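Clarent says its tax break will bring 300 jobs. The paperwork is thinner than that | Local News | Trinach Courier

By Malsha Bhattacharjee
Jul 15, 2019

TRINACH - Clarent wants the county to forgive up to 47 percent of its property tax bill for seven years, and it says the town will get 300 jobs in return. The county board votes on the deal next week.

The number has been on yard signs since May. It is harder to find in the agreement itself. The draft released Friday commits the company to "good faith hiring efforts" at its plant on Clomura Road and sets 18 full-time positions as the point at which the tax break kicks in. There is no penalty for stopping there.

Asked about the gap, a Clarent spokeswoman said the larger figure was "a projection that includes indirect employment." She did not say how much of it was indirect. A request for the study behind the projection was not answered by press time.

Residents have heard this kind of thing before. Jafri, the furniture maker that used to own the same property, got a similar break and promised a second shift. The second shift lasted one winter. The county never asked for its money back, and the contract gave it no clear way to do so.

County officials say this deal is stronger. It does require a yearly report, which Clarent will write and which the county will "review as needed." The draft does not say who does the reviewing. It also lets the company count part-time workers by combining their hours, so two people on short weeks could show up as one full-time job.

The school district, which gets the biggest share of local property tax, has not taken a position. Its budget for next year was drawn up before the draft came out and does not account for any loss.

The public can speak at the start of the meeting, with a limit of two minutes each. Copies of the agreement are at the county clerk's office.

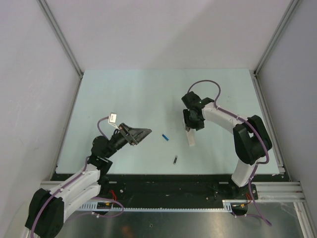
Two robot arms at a work table inside an enclosed cell.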